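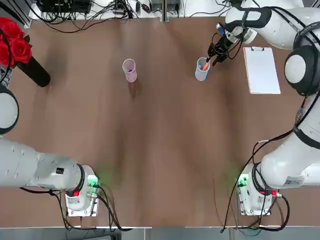
Blue cup and pink cup on the brown table, with an orange marker or pen, it looks like, angled down into the blue one.

Sorkby translucent desk cups, set of 2
Reviewed Sep 17, 2021

I bought these cups for my writing table because my pens were always rolling to the floor. The set came from the Callcombe shop in one small box. One cup is light blue and the other is pale pink, and both let the light through, so I can see if a pen is inside without lifting anything.

The plastic is thin but it does not feel cheap to me. I wash the cups with warm water and a little soap, and the ink marks go away if I do not wait too long. My only complaint is the weight. When I put in 10 pens and they all lean to the same side, the cup wants to fall. With fewer pens it stands well.

Before this I used a wire mesh cup from Hwang, and I still keep it on the table. It is stronger, and dust does not stay on the bottom so much. But thin pencils catch their points in the mesh, and this makes me a little angry every time. For markers it is the better one, for pencils I take the plastic.

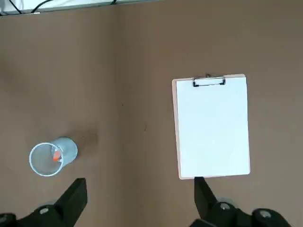
Which cup is better for a child's desk?
I would choose the plastic one, it has a smooth rim and is easy to wash. Put only a few pens in it.

I give the Sorkby set four stars. I would buy it again if they made the bottom heavier.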